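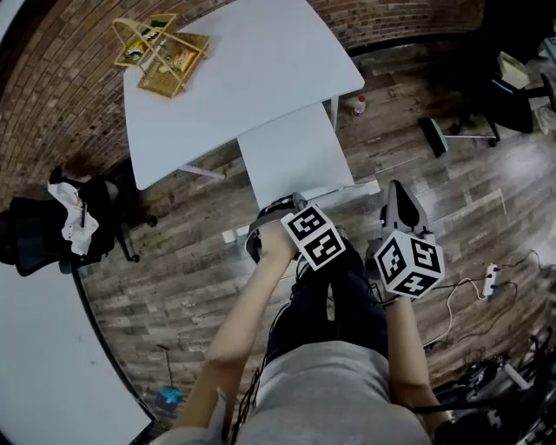 Workshop notebook - glue and finish bench

April, started 8:40 a.m.
Posted by the bench notebook

Print this entry | E-mail this entry

Continuing with the hide glue trials for the Nishimura chair repairs. Yesterday's batch was too thin. It ran out of the joints before the clamps were on and left a starved line on two of the test pieces. Mixed a new batch at a higher ratio of dry glue to water and let it soak while I cleaned up the old tenons.

Old glue on the chair is brittle and comes off with a damp rag and a dull chisel. The back legs had been repaired before with something that doesn't soften in warm water. Vinegar did nothing. Ended up scraping it, slowly, and lost a little wood on the left tenon. That one will need a shim. Cut shim stock from the offcut box, beech, close enough in color that it won't show once the shoulder is closed.

Test joints so far:

Batch A (thin) - failed at the glue line, clean break, no wood fiber on either face.
Batch B (new) - held, broke in the wood next to the joint. Good.
Batch B with warmed parts - same result, but more time to get the clamps on. I had 6 minutes before it started to gel. Without warming it was closer to a scramble.

So parts get warmed from now on. The heat lamp works if it is kept moving. The old hair dryer also works and is easier to aim into a mortise.

The glue pot is holding temperature better since the thermostat was swapped. It still overshoots on the first heat, so don't put glue in until the light has cycled twice. I wrote this on the lid in marker but it is wearing off.

10:50 - glued up the front frame. Dry fit first, which showed the right rail was in upside down. The pencil marks from disassembly had rubbed off. Use tape next time, or stamp the hidden face. Squared the frame by measuring the diagonals, 786 mm on both after moving one clamp. Left it in the clamps.

Finish samples for the Runero table top: the shellac panel is dry and looks fine, a little more orange than the customer sample. The Sutisus oil is still tacky after 47 hours. I think the coat was too heavy. Wiped it back with a rag and mineral spirits and will give it another night. If it hasn't cured by then I would drop the oil and go to blonde shellac for the whole top. Rags are in the water can with the lid on, please don't move them to the trash.

2:15 p.m. - cut the shim and glued it to the left tenon. It will be pared to fit tomorrow, so leave the leg on the rack.

Stock: 9 flat clamp pads left, the cork on the others is coming loose. Dry glue is down to the last bag. The Drerano order form is in the drawer with the sandpaper - needs the account number filled in before it goes out.

To do:
Pare shim, dry fit back frame
Check oil panel
Re-cork clamp pads
Redo the note on the glue pot lid

Recent entries

Hide glue, first batch and clamp times
Taking the chair apart, notes on the back legs
Shellac flakes - which bag is which
Thermostat swap on the glue pot
Sharpening the long paring chisel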